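Robot Manipulation Laboratory, Part 2
Comparing grippers with a hand-held tool
Notes for session 4
Prepared for the course of Eoin Breathnach

Before you come

Please read the notes of session 3 again, especially the part about contact area. We will use the same words in this session (pad, finger, stroke, closing force) and I will not define them a second time. Bring your log sheets. If you were absent in session 3, copy the log sheet from your partner and ask me to sign it.

The session starts at 9:30 and we need the full time.

1. The question

We have two types of finger for the same hand-held body. The first is the Mulcahy finger, a curved arm with a flat pad set at an angle, so that the two pads point in toward the center. The second is the Skelance finger, a straight arm with a soft tip. In the catalog both have nearly the same stroke, and many students conclude from this that they can be exchanged freely. I would like you to test this conclusion and not to accept it.

The question of the session is: for which objects, and on which surfaces, does the shape of the finger change the result of the grasp?

Notice that I write "surfaces" also. In most published tests the object stands on a hard table. At home an object lies on many other things, for example a bed cover, a sofa, a folded towel, and the surface gives way when the fingers press down. An angled pad can sometimes slide under a thin object on a soft surface, where the same pad on a hard table only scratches. Sometimes the opposite happens and the pad takes the cloth together with the object. We count this second case as a failure, even when the object comes up.

2. Material

Each group receives:
one hand-held body with wrist camera
one pair of Mulcahy fingers
one pair of Skelance fingers
a screwdriver for the round screws
the recording controller from Ruteck
a measuring tape and the log sheets

The objects you choose yourselves. At least one must be thin and flat, such as a phone, and at least one must be small with rounded sides. Do not use glass.

Change the fingers only when the controller is switched off. Tighten the screws by hand until they stop, then a quarter turn more. Last year one group forgot the quarter turn, and the left pad rotated a little with each grasp. Their results became better and better for the wrong reason, and it took us two sessions to find it.

3. The view of the camera

The camera is fixed to the body, therefore the fingers always appear in the same place in the recording, low on the left and low on the right. This is useful. If the fingers appear to move between two recordings, something is loose and you must stop.

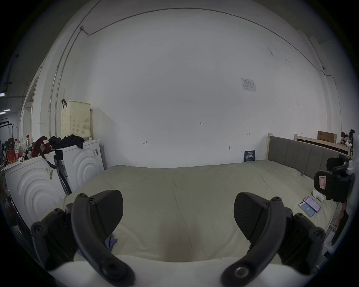 The distance between camera and object must be considered with care. When you stand far from the object, the camera sees much of the room, and the program Pidimness uses this to estimate how the tool moves. When you come close, the view is filled by the surface, and a plain surface gives the program very little to follow. A smooth cover of one color is the most difficult case. Edges of furniture, marks on a wall and printed labels are all helpful, so begin each recording from a place where such things are in view, hold the tool still, and only then approach.

Screens that are lit are a separate difficulty. Their content can change during the recording, and the program may then follow the screen as if it was part of the object. In your log sheet write always if the screen was on or off. For the comparison, keep it the same for both types of finger.

4. Procedure

Work in pairs. One person holds the tool and the other writes.

Place the object and mark its position with a small piece of tape next to it. Start the recording. Approach slowly from above, at an angle that is comfortable for your wrist, and try to keep this angle for all trials. Close the fingers, lift the object 300 mm, hold it, and put it back. Stop the recording before you speak about the result with your partner.

Smooth the surface with your hand between trials. A fold in the cloth helps the finger to go under the object, and we don't want this help to be given to one finger only.

When all trials with one type of finger are finished, change to the other type and repeat with the same objects in the same order. The whole class together should produce 300 trials, which is enough for the simple statistics in session 5.

5. What to write

For every trial: type of finger, object, surface, result. The result is one of these words: held, slipped, missed, cloth. Please do not invent other words. If you are in doubt between slipped and missed, watch the recording again. When the pads touched the object before it was lost, it is slipped.

Write also one sentence in your own words about how the grasp felt in the hand. The hand often notices a bad contact before the numbers do, and in your report this sentence will help you to remember what happened.

6. For the report

The report has a maximum of four pages. Include one table for each surface, not one table for everything. In the discussion I expect you to say which finger you would choose for a household task and which objects you would not try with it. A report which says that both fingers are equally good is accepted, but then the table must show it.

Points are taken off for missing log sheets. Submission is at the end of May, in paper form, in the box beside the door of the laboratory.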